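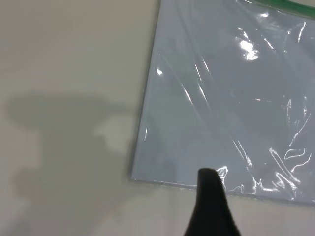

手首カメラ画像。チャック付き透明袋入りシート、指先が袋の下縁にかかった時点。

スレッド:透明フィルム越しの把持点推定、反射マスクは効くのか

1 投稿者:strand_i
Jemisの袋物タスクで、手首カメラのみの把持点推定を比較しています。方策は模倣学習、教示は977エピソード。条件は次の4つです。
A:RGBそのまま
B:飽和画素をマスク
C:Bに加えて直前フレームで補間
D:学習時に合成ハイライトを重畳
評価は351試行を各条件に割り当て、初期配置は条件間で共通。成功率はDが最良、次がA。BとCはAを下回りました。マスクすれば良くなると予想していたので、解釈に困っています。

2 投稿者:clullitik_user
飽和の閾値はいくつですか。添付の画像だと、中央上寄りの白飛びと右下の皺の反射は性質が違うように見えます。前者は面で飛んでいて情報がない。後者は細い線の集まりで、フィルムがどこで余っているかを示している。一律に消せば、つまめる場所の手がかりまで消えるでしょう。

3 投稿者:strand_i
>>2
閾値は8bitで250固定、その後に膨張処理を4画素。膨張のせいで皺の領域はほぼ塗りつぶされています。面積で分けてはいません。

4 投稿者:radu_d
膨張をやめて再評価しない限り、「マスクは有害」とは言えないと思います。現状で示せるのは「膨張込みのマスクは有害」まで。

5 投稿者:ekst
>>2
皺が手がかりという説には賛成しかねます。中のシートは無地で灰青色、机面はオフホワイト。境界のコントラストは十分あるので、方策はシートの縁を見ているだけではないですか。左下の角もはっきり出ている。皺を使っている証拠としては、皺のない袋で成功率が落ちることを示す必要があります。

6 投稿者:clullitik_user
>>5
シートの縁と袋の縁は一致しません。下辺に沿って透明な余白があり、指が先に触れるのは余白側です。シートの縁だけを見ているなら、余白の幅の分だけ系統的にずれるはず。strand_iさん、接触位置のログはありますか。

7 投稿者:strand_i
>>6
あります。失敗例に限ると、Bでは指先がシート側に入りすぎる方向に偏っています。Aではその偏りが小さい。ただし接触位置は関節角からの推定で、外部計測はしていません。

8 投稿者:ekst
>>7
その偏りは余白説と整合しますが、皺説の裏付けにはなりません。余白の縁に出る細い明線がBで消えただけでも同じ結果になります。

9 投稿者:clullitik_user
それは認めます。皺か縁の明線かは分離できていない。どちらにしても、消した反射の中に必要な情報があったという点は変わらないと考えます。

10 投稿者:villanueva_r
影の話が出ていないので。画像の左半分はアームとグリッパの影が大きく落ちています。手先と一緒に動く影なので、高さの手がかりとして学習されている可能性が高い。Dの合成ハイライトは影の中にも置いていますか。影の内側に強い反射を置くと、光源と矛盾した画像で学習させることになります。

11 投稿者:strand_i
>>10
位置は一様乱数で、影は考慮していません。物理的に矛盾した画像は確実に混ざっています。それでもDが最良でした。

12 投稿者:villanueva_r
それなら、Dの効果は反射への頑健性というより、単なる遮蔽拡張の効果かもしれません。同じ面積の灰色パッチを重畳した条件Eを足すべきです。成功率がDと変わらなければ、ハイライトである必要はない。

13 投稿者:radu_d
>>12
同意。加えて緑のチャックの向きも統制項目に。彩度が高いので姿勢の手がかりになりえます。Laaksonenの袋に替えたとき、うちではチャックが無色になっただけで角度誤差が増えました。試行数が少なく、未公表です。

14 投稿者:ekst
偏光フィルタで光学的に落とすのが先では。後処理で復元しようとするから話が複雑になる。

15 投稿者:strand_i
>>14
偏光は試しました。手首の回転で効き方が変わり、露光時間も延びてブレが出るので外しています。照明側にも偏光板を入れる構成は未検証です。

追加で回すのは次のとおり。
・B2:膨張なしのマスク
・B3:大面積の飽和だけをマスク
・E:同面積の灰色パッチ
・チャックの向きを反転した配置
Pavanoのセルが空くのが日曜なので、B2とEを先に流します。接触位置は外部カメラでも取ります。

16 投稿者:radu_d
B2とEは試行順を混ぜてください。条件ごとにまとめて流すと、フィルムが使い込まれて皺が増える影響が片方に乗ります。

17 投稿者:strand_i
>>16
了解。前回は条件ごとにまとめて流していました。袋の交換間隔も記録していないので、最初の比較の数字は参考扱いに下げます。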